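Four Days on a Small Twin

I picked up the bike in Potovmont on a Monday, a 157-mile ride from home if you take the back way, and I always take the back way. It's a used middleweight twin, ten years old, with new tires and a seat that somebody had already recovered. I had looked at newer ones and couldn't see what the extra money would get me.

The first thing I noticed was the gearing. First is short, second is long, and you end up slipping the clutch a little at walking speed. Once you're past 30 it stops mattering. On the road over to Heltcombe I left it in fourth for most of the climb and it pulled fine.

Wind is a bigger problem. The stock screen is low and pushes the air right at my helmet – fine for an hour, tiring after that. I've ordered a taller one from Brarnden and will write it up once it's on.

Packing was simple. I took one tail bag and a tank bag, with the small things in the tank bag so I didn't have to unstrap anything at the motel.
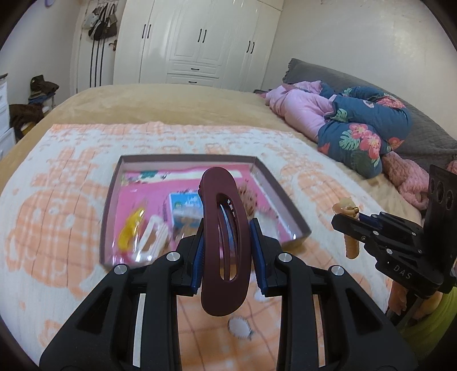
Fuel and Costs

I filled up 4 times in all. The longest stretch between stations was 126 miles, and the reserve light hadn't come on when I pulled in. I was riding gently that day, so I wouldn't plan on it with a headwind.

The only repair was a loose mirror stem. The shop in Heltcombe, Matić, tightened it while I drank a coffee and charged me nothing. I bought a can of chain lube from them anyway.

Next Jobs

The chain has one tight spot and will need replacing before October. The front brake lever is set too far out for my hand – that's a five-minute fix and I keep putting it off. After that I want to try the same route in the other direction, with the climb at the end of the day.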